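3.2 Soft cases and pouches

Hard containers were dealt with in Section 3.1. This section turns to soft cases, by which we mean any closed container whose walls give way under light pressure from the fingers: pencil cases, glasses pouches, cable bags, wash bags and the small padded cases sold for chargers and earphones. They made up a large share of the objects that households in Baresthorpe brought to us, and they caused most of the disagreement when we came to sort them.

The full set holds 1117 objects. Of these, 53 were classed as soft cases after the second round of sorting. The first round had used the labels from the Galley household list, which places pouches under "bags" and gives them no group of their own. We found this hard to work with. A shopping bag and a glasses pouch are stored in different places, are picked up in different ways and are rarely tidied at the same time. We therefore kept "bags" for items with handles or straps that are meant to be carried by them, and moved the rest.

Three properties were noted for each case: its outline when closed, the way it opens, and whether it keeps its shape when empty. Outline was the easiest of the three. Most of the cases are longer than they are wide, and we recorded the longer side as the length even where the maker's label ran the other way. Rounded ends were noted separately from square ones, as the rounded cases tend to roll or rock when they are put down on a hard surface – a small matter in a drawer but a real one on a shelf.

The second property took more care. A zip that runs along one long side allows the case to open like a mouth, while a zip that runs round three sides lets the lid fold right back. The two look much the same when closed. Flaps, drawstrings and press studs were recorded under "other closures". Tabs and pulls were noted wherever they stuck out beyond the body of the case, whether or not they belonged to the closure, as people often take hold of them first.

The third property, keeping shape, was tested by emptying the case, closing it and leaving it on a flat board. Cases that sagged so far that the top touched the bottom were marked as "slack". Those that stood as before were marked as "firm", and the remainder as "partly firm". Of the soft cases, 24 were firm. These behave in many ways like the boxes of Section 3.1 and could be argued into that group. We left them where they were because their owners, when asked, called them pouches or cases and kept them with the slack ones.

Contents were left out of the sorting altogether. In the Amadi trial, the same pouch was given a different label depending on whether it held pens or make-up, and the two sorters agreed less often than they did for any other kind of object. We did weigh each case with its usual contents inside, and none came to more than 500 grams. The weights are given in the appendix.

Colour was recorded by eye under the room lights. Black and dark grey were the most common, and many cases combine the two, with a panel in one shade set into a body of the other. Shiny panels were awkward to record because their shade changes with the angle of the light. Where this happened we looked at the case from both sides of the table and wrote down the darker reading.

Each case was then laid on the pale board used for the rest of the set, with its long side running across the board. The Derkora record sheet asks for a single resting position. For soft cases we chose the one in which the larger face lies upwards, and Figure 4 follows this rule.
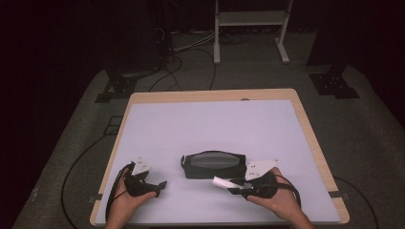

Figure 4. A black soft case with a grey panel on its top face.

Cases that would not stay in this position were allowed to settle, and the position they settled in was recorded in its place. Slack cases with something heavy at one end were the usual cause. We did not prop them up or spread the contents out by hand, although this would have made the records tidier.

Two kinds of object remain unsettled. The first is the padded sleeve, which has one open end and no closure. It is soft and made to fit one item, but it cannot be shut, and for the present we count it as a cover. The second is the purse. Purses match our wording for soft cases in every respect, yet most households keep them apart from other pouches, often by the door or in a coat. We have listed them under a heading of their own, and Section 3.3 begins with them.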